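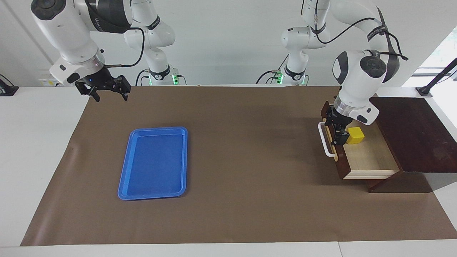

主题：双臂取放任务，左臂进抽屉之后规划频繁超时，求思路

发帖人：抽屉卡住了

我们在 Prantl 上跑一个双臂取放流程，感知用 Nidley，任务层是自己写的状态机。任务本身很简单：左臂从拉开的抽屉里取出方块，放进蓝色托盘。问题集中在取出这一段。左夹爪的手指伸进抽屉前部，紧挨着白色把手，黄色方块就在手指旁边，右臂此时悬在牛皮纸远端待命，离托盘还有一段距离，理论上不参与。可是规划器在这个位形下经常超时。单独规划左臂 100 次，有 27 次在时限内找不到解；把抽屉从碰撞场景里删掉再跑，失败 2 次。

目前的设置：
规划组：左右臂合并成一个组，右臂给固定目标
采样规划器：默认的双向树，时限没有改过
碰撞体：柜体、抽屉、托盘、桌面都用盒子近似
安全距离：12 毫米，全场景统一

抽屉是五块板拼的，没有用整块实心盒子，这个我确认过。日志里报的是超时，起始状态没有报碰撞。有没有人遇到过类似情况？

----------

回复 1 楼
用户：关节七

先把规划组拆开。右臂不动还放在合并组里，采样空间维度白白翻倍，双向树在高维里遇到窄通道，命中率会掉得很厉害。只规划左臂，右臂作为场景中的静态障碍。这一条改完再谈别的。

----------

回复 2 楼
用户：Amr Morsy

同意拆组，但我不认为这是主因。12 毫米的统一安全距离才可疑。夹爪手指贴着把手，两边各膨胀一圈，自由空间基本没剩多少。起始状态没报碰撞，只说明那一个点合法，不说明它周围有连通的邻域。

建议在起始位形附近做一次局部采样：各关节加小扰动，统计合法比例。比例极低就是膨胀的问题。

----------

回复 3 楼
用户：抽屉卡住了

回关节七：合并组是历史原因，后面有一步是双臂交接，当时图省事就共用一个组了。取抽屉这段可以拆。
回 Amr Morsy：局部采样今晚跑。

----------

回复 4 楼
用户：慢速模式

换个思路，这一段为什么要用采样规划器？从抽屉里出来，合理的运动就是沿竖直方向直线抬升，抬过抽屉沿以后再交给规划器走自由空间。直线段用笛卡尔插补，逐点做逆解加碰撞检查，计算量小，结果可重复。用随机树去找一条本来就知道的路，超时是自找的。

----------

回复 5 楼
用户：关节七

笛卡尔插补有它自己的毛病。柜子在工作台右侧，左臂上段先抬起再向下折，腕部离柜顶板不远，竖直抬升时肘部怎么走取决于冗余自由度的处理。插补到一半关节跳变，或者撞限位，返回一个只完成了一部分的轨迹，状态机要是没检查完成比例，照样执行，后果比超时严重。

----------

回复 6 楼
用户：慢速模式

那就检查完成比例，低于 1 直接拒绝。再加相邻点关节增量的上限。这些属于基本操作，不能算反对理由。

----------

回复 7 楼
用户：关节七

我反对的是把它当成唯一方案。拒绝以后你总得有下一步，下一步还是采样规划器，窄通道的问题又回来了。

----------

回复 8 楼
用户：Ghizlane Younis

我们在 Brukemo 上处理过抽屉类任务，做法介于两位之间，供参考：

1. 抓取位姿生成阶段就把退出路径一起算掉。每个候选抓取附带一条直线退出段，退出段不通的候选直接丢弃，不进入后续排序。
2. 逆解多给几组初值，冗余角离散采样，选退出段全程离限位最远的那一支。
3. 安全距离按连杆和物体成对设置。手指对抽屉内壁、手指对把手用小值，前臂对柜体仍用大值。
4. 方块夹住之后附着到夹爪上，同时放开方块与抽屉底板的碰撞检测，抬离后恢复。

第 4 条容易漏。方块放在底板上，附着之后马上检查，方块和底板必然处于接触状态，再加膨胀就是穿透。有的封装会把起始状态碰撞处理成“反复尝试修正起始状态”，外面看到的只剩一个超时。楼主说日志没有报起始碰撞，请确认日志级别，也请确认规划请求发出时方块是否已经附着。

----------

回复 9 楼
用户：抽屉卡住了

日志级别是警告以上。我去调成调试级重跑。
方块的附着是在夹爪闭合反馈之后立刻做的，规划请求在附着之后。底板碰撞没有放开过。

----------

回复 10 楼
用户：Amr Morsy

那 8 楼第 4 条的嫌疑比我说的膨胀更大。不过两者叠加也说得通，删掉抽屉以后两个因素同时消失，楼主的对照实验区分不开。应该分别做：只放开方块与底板，安全距离不动；只改安全距离，碰撞矩阵不动。

----------

回复 11 楼
用户：点云太密

问一个感知侧的问题。抽屉的开度是写死的还是实测的？抽屉内部是浅色木头，柜体是深红褐色，两者深度上的噪声表现可能不一样，窗户还在往里进自然光。如果 Nidley 给的抽屉位姿偏几毫米，前板就可能压到手指模型上，后面调什么参数都是在补这个误差。

----------

回复 12 楼
用户：抽屉卡住了

开度是实测的，每次取之前拟合前板平面。柜体位姿是标定一次后写死，牛皮纸铺在桌上，柜子压在纸上，纸如果滑动柜子会跟着走，这一点确实没有监控。

----------

回复 13 楼
用户：点云太密

建议柜体也每轮重新配准，至少配准顶板边缘。纸不固定，标定的有效期没有保证。

----------

回复 14 楼
用户：抽屉卡住了

更新，分别跑完了，每组都是 100 次，只规划左臂：

只拆规划组：失败 27 次降到 12 次
拆组，再放开方块与底板：失败 2 次
拆组，只减小手指对把手和内壁的安全距离：仍然是 12 次

调试级日志里能看到起始状态修正的尝试，确实被封装层吞掉了，上层只收到超时。局部采样也做了，放开底板以后合法比例正常。

剩下的 2 次失败我看了随机种子，都是逆解选到了靠近腕部限位的那一支。准备照 8 楼第 2 条加冗余角采样。

----------

回复 15 楼
用户：关节七

拆组有效果，附着的影响也坐实了。安全距离那组没有变化，说明 12 毫米在这个开度下还够用，抽屉拉得浅一点就未必了，成对设置还是建议保留。

----------

回复 16 楼
用户：慢速模式

我仍然主张退出段走直线。统计上失败 2 次不代表成功的 98 次轨迹都能看，采样出来的路径在抽屉里先横移再抬升也算“成功”。楼主可以把末端轨迹画出来，看横向偏移。

----------

回复 17 楼
用户：抽屉卡住了

画了，有几条的横移确实难看，方块离侧板很近。退出段改成直线插补，完成比例不足就换下一个抓取候选，不再回退到采样规划器。过渡段和放托盘那段保持原样。

附着与碰撞矩阵的顺序写成了一个小工具，放在 Neltley 的示例目录里，接口计划到 8 月再定。现在的调用顺序是：闭合反馈，附着，放开底板，退出段，恢复底板，过渡段。恢复那一步放在抬升完成的回调里，退出段中止时也会触发。

----------

回复 18 楼
用户：Ghizlane Younis

中止时触发恢复要小心。如果中止发生在刚离开底板的高度，恢复之后当前状态又是碰撞，重规划会再次超时。应该加一个高度判断，低于阈值保持放开。

----------

回复 19 楼
用户：抽屉卡住了

收到，已加，阈值取安全距离再加一个编码器误差余量。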